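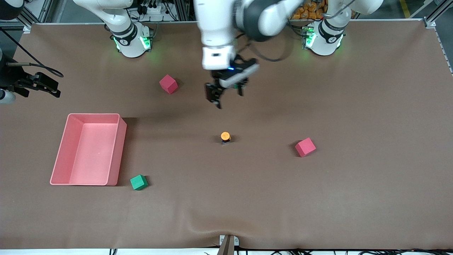
Foam blocks are back at the Wandton play library!

I know, I know, I've been promising this since spring. But the October box finally came together, and I have to tell you I am a little bit in love with it. Foam cubes in red and green, and low pink bins to sort them into, the kind with sloped sides so that small hands can get in and out without tipping the whole thing over. (We tried tall tubs last year. I picked cubes out from under the radiator for weeks.)

Hannelore Ackermann asked me at drop-off what on earth you do with foam cubes for a whole afternoon, so let me tell you what we do at our house. We clear the big table, put the bin at one end and scatter the cubes all over the place. Round one is just everything in the bin. Round two is reds only, and the greens have to stay put, which my four-year-old finds almost unbearable. Then we stack. Foam is so much quieter than wood when a tower goes over, and I can have a phone call in the same room!

Danilo Ignacio has a version with his twins where one calls out a color and the other has to get that cube home using kitchen tongs. We tried it and it's harder than it sounds, especially with the cubes that land a bit crooked. I lost, badly.

Some housekeeping. We have 15 sets to lend and almost 80 families on the list, so please keep it to two weeks each. The cubes wipe down fine with a damp cloth and a drop of dish soap, but let them air out before they go back in the bag, and please don't put them in the dryer. Bins can be nested for the trip home. If a cube goes missing just tell me, I keep a few spares in the hall closet and I would much rather know.

Pickup is at the Pidow Street side door from 6 in the evening. Bring your library card and a bag bigger than you think you need, the bins are pretty wide. Sets are best for age three and up. And if anyone still has the bag of wooden trains from the summer, I'd love to see it again!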